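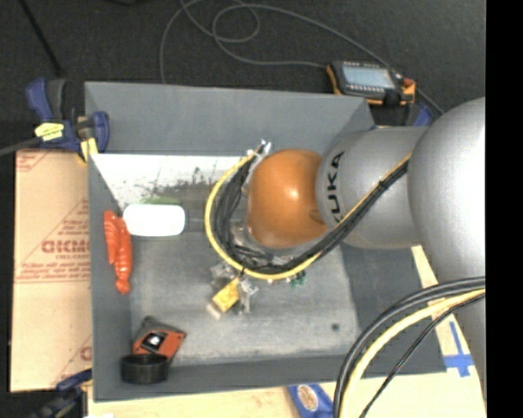 Sloped sides on a sorting bin: worth building?

Utdale Workshop Forum > Storage and Benches
July 25, 2022

flarkonden
I keep seeing these square wooden bins with the walls angled in, painted gray inside and out, and everybody says they're the best thing ever for odds and ends. I don't buy it. You lose floor space on all four sides and you have to cut compound angles to get there. What am I getting that a plain box with straight sides doesn't give me?

benchrat330
Small stuff slides back to the middle. In a straight box it ends up jammed in the corners and you're digging with a fingernail. I've had mine 8 years and wouldn't go back.

flarkonden
Slides back if it's round, maybe. A toy lobster with all those bumps is going to park itself against the wall and stay there. Same with anything square. So the slope works for marbles. Great.

Romumon
Depends on the angle and the paint. Mine were too shallow and nothing moved. I redid them steeper and now a bar of soap goes down fine. A plastic toy, half the time.

flarkonden
"Half the time" is what I figured.

two_by_floor
Can we talk about gray paint? Looks nice for a week. Then every bit of dust and every dark speck shows. And if you put a white panel in there it's worse, it'll be spotted and streaked in no time. I'd leave the wood bare.

benchrat330
Disagree on bare wood. It soaks up anything greasy and you never get it out. Paint wipes down.

two_by_floor
Does it, though? I've got a greenish smudge at the bottom of a white board that has outlasted three kinds of cleaner. 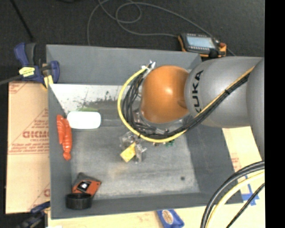 Romumon
What did you paint it with? I used the Vondráček floor enamel and gave it two coats. Marks come off with dish soap. Clear plastic bits are still hard to spot against light gray, I'll give you that much. I stick a yellow tag on mine.

flarkonden
So now I need tags too. This bin is getting expensive.

benchrat330
It's a roll of stickers, man.

kettle2000
Question from someone who did build one. How are you all holding it down? Mine walks across the bench whenever I rummage in it. I tried a clamp on the rim and it chewed up the paint.

Romumon
Clamp with a pad on the jaw. If yours lost the pad, a scrap of cardboard does the job.

kettle2000
It has pads. They're hard as rocks.

two_by_floor
Then screw a cleat to the bench and quit clamping.

flarkonden
I'm going to make one wall sloped and leave the other three straight, and see which side the junk piles up on. Will post in August if I remember.

benchrat330
That won't tell you anything, you need the opposite wall sloped too.

flarkonden
Fine, two walls. I'm not cutting four.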